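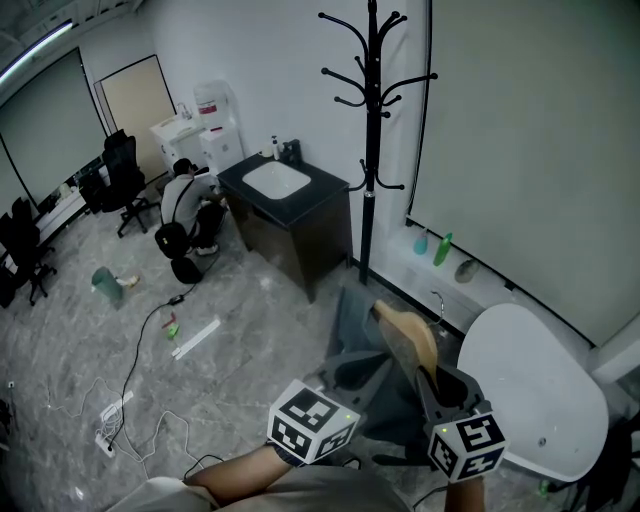
Winter walk-round, Kikwood Hall
December 11, 2021
Walked by me, with Jonas Gruber holding the ladder and the torch

Right, same routine as last winter. I go round with the list, I write down what I think, and it goes up on the hall page so that anyone who hires the place can see what's been looked at. OK means OK. WATCH means I'm not happy but it can wait. FIX means please don't leave it till spring. I've put my comments under each one because last year's ticks on their own meant nothing to me when I came to read them again!

OUTSIDE

1. Path from the gate to the front door
WATCH
The slabs by the drain have lifted again. You can feel it under your foot more than you can see it, and in the dark you'd feel it with your toe. Jonas thinks it's the roots from the big sycamore. I've chalked the edge, which will last until it rains, so I'd like a dab of white paint on there instead.

2. Handrail at the front steps
OK
Solid. I leaned my whole weight on it and it didn't budge. Bit of rust at the bottom fixing, sanded and touched up while we were there.

3. Outside light over the door
FIX
Comes on, goes off, comes on again, as if it can't make up its mind. I think the sensor has had it. The fitting is an old Zomness one and I couldn't find the paperwork for it anywhere, so if it was you who put it up, please shout.

4. Gutters, front and side
WATCH
Leaves packed in over the kitchen end. We got most of them out with a trowel and a bucket (Jonas up the ladder, me at the bottom getting it all down my neck). The joint nearest the downpipe has a drip mark on the wall underneath it. Needs looking at in proper rain.

5. Grit bin
OK
Full, lid shuts, shovel inside. Please put the shovel back.

DOORS AND WAYS OUT

6. Front door, push bar
OK
Opens first time. It was stiff last December and I put some graphite on it in the summer, and that seems to have done the trick.

7. Side door by the stage
FIX
This one bothers me. The bar works but the door catches on the mat, so it opens halfway and stops. I rolled the mat up and put it in the cupboard. Somebody will want it back because of the draught, and I do understand, it's a horrible draught, but it can't go there. A brush strip along the bottom of the door would do the job. Dekker quoted 81 pounds fitted, and that sounds fair to me.

8. Exit signs
OK
All lit. Pressed the test button on each and counted to ten, all stayed on.

9. Corridor to the toilets
WATCH
Kept clear apart from the folding tables, which were leaning against the wall again. They've got a trolley. The trolley was in the store with a box of Christmas lights on it. I've moved the lights to the shelf and put the tables on the trolley.

FIRE THINGS

10. Extinguishers
OK
Needles in the green, pins in, tags in date. The one in the kitchen had a tea towel hung over it. Tea towel removed!

11. Fire blanket
OK
In its pouch on the wall, tapes hanging down where you can grab them.

12. Alarm test
OK
Tested from the call point by the front door. Very loud. Apologies to Josefien Verschueren next door, who I had told, but an hour out, as I'd got the time wrong in my message. She was very nice about it.

13. Smoke detector in the store
FIX
Chirping. New battery didn't stop it, and the date on the back says it's past its life anyway. The replacement is a Wimora and I've already ordered it, so this one will be crossed off by the time most of you read this.

HEATING AND HOT WATER

14. Boiler cupboard
WATCH
Service sticker is in date and the pressure's where it should be. What I don't like is how much is being kept in there. Two rolls of lining paper, a deckchair, and a bag of what I think is costume fabric. Nothing is to be stored with the boiler, please, not even for a day. All of it is now in the store with a note on.

15. Radiators, main hall
OK
Bled the lot. The one under the far window hissed for ages and then got properly warm, which I was very pleased about. Give them a good while before an evening booking, the hall takes forever to warm through.

16. Hot tap in the kitchen
WATCH
Too hot for my liking. The mixing valve might only want turning down, but I'm not touching it myself. There's a warning sign over the sink for now.

ELECTRICS

17. Sockets and switches
OK
One loose faceplate by the piano, tightened. Nothing cracked, no scorch marks.

18. Extension leads
FIX
I found one plugged into another plugged into another behind the stage curtain. I've taken them apart and coiled them up. If you need power at the front of the stage, use the long orange reel, and unwind it ALL the way before you plug anything hungry into it.

19. Portable heater
FIX
Cable nicked near the plug. I've cut the plug off so it can't be used. Yes, I know people liked it.

KITCHEN AND TOILETS

20. Fridge temperature
OK
Sitting nicely at 4. The door seal wants a wipe with something soapy.

21. Floor by the sink
WATCH
Lino curling at the corner. Taped down with the strong stuff, but tape is only tape.

22. First aid box
FIX
Plasters nearly gone and the eye wash is out of date. I've written a shopping list and stuck it inside the lid. If you use something, please tell me, I won't ask what you did to yourself.

23. Pull cord in the accessible toilet
FIX, and done on the spot
Tied up out of the way round the rail again. It has to hang right down to the floor so someone who's fallen can reach it. Untied, tested, buzzer works and so does the reset.

MONEY BIT

There's 200 pounds put by for winter repairs. The brush strip comes out of that, and the detector and the first aid bits should come to about 30 between them. The outside light I can't price until I know what fits. If it's going to push us over, I'd do the side door first and the light second, and the lino can have more tape.

STILL TO DO
Side door strip: me, ringing Dekker
Outside light: waiting to hear who fitted it
Detector: me, when it arrives
Gutter joint: Jonas, next heavy rain
White paint on the slab: anyone with a small brush and a dry morning

Keys are back on the usual hook.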